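3.2 Sorting of household waste at the two sites

Print this page
E-mail this article

The survey was carried out in two towns, Planatham and Grerham, which share a landfill but collect household waste in different ways. Planatham has used color-coded bins at the curb for nine years. Grerham still collects mixed waste in a single bag and sorts it at the Kullar transfer station on the edge of town. We chose the pair because housing, income and household size are close to each other, so that differences in sorting would mostly reflect the collection system.

In each town we asked 200 households to keep a diary of what they threw away during November. The diary had one page per day, with columns for food scraps, paper, metal, plastic and a last column for anything the household was unsure about. That column turned out to be the most useful part of the form. Residents of Planatham filled it in more often than residents of Grerham, who had no reason to decide where an item belonged. The entries were mainly small objects made of more than one material, such as taped bundles, broken chargers, pens and the lids of spice jars.

Follow-up interviews were held with 50 households in each town. We asked people to explain which bin they would use for a given item and how sure they were of the answer. Color came up early in most interviews. Residents remembered the color of a bin better than the wording printed on it, and several described whole groups of items by color alone ("that's a yellow thing"). Container colors in use differ from one district to the next, and people who had moved recently reported mixing them up for the first few months.
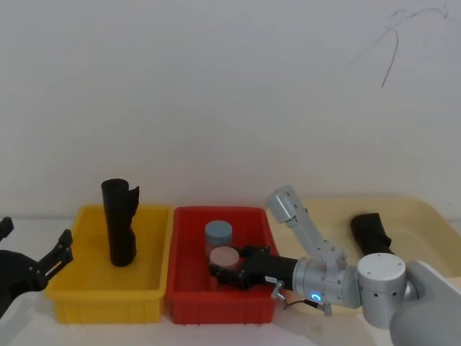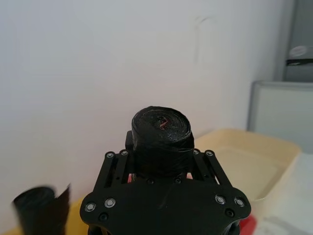
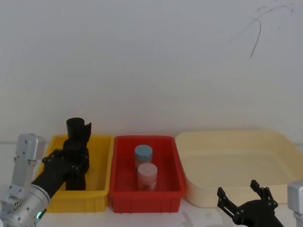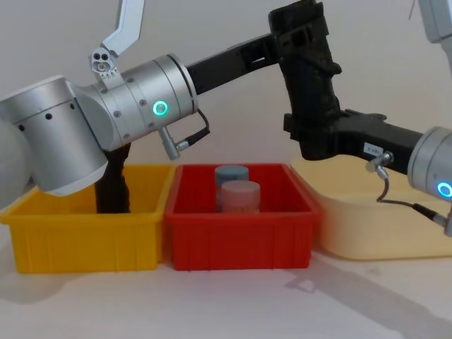
Figure 4. Open containers and item handling. The first picture shows the yellow and red bins with the cream-colored tray; the second shows a tape-wrapped item.

Bag weights were recorded at the curb in Planatham and at the Kullar scale in Grerham. The Kullar scale reads in steps of 2 kg, so light bags were weighed again on a hand scale. Diaries with more than two missing days were dropped. Item names were then coded with the Talukder list, which groups waste by main material and adds a separate code for mixed objects. Where a diary entry could not be matched to the list, it was left uncoded and is reported in its own row in the results.

Print this page
E-mail this article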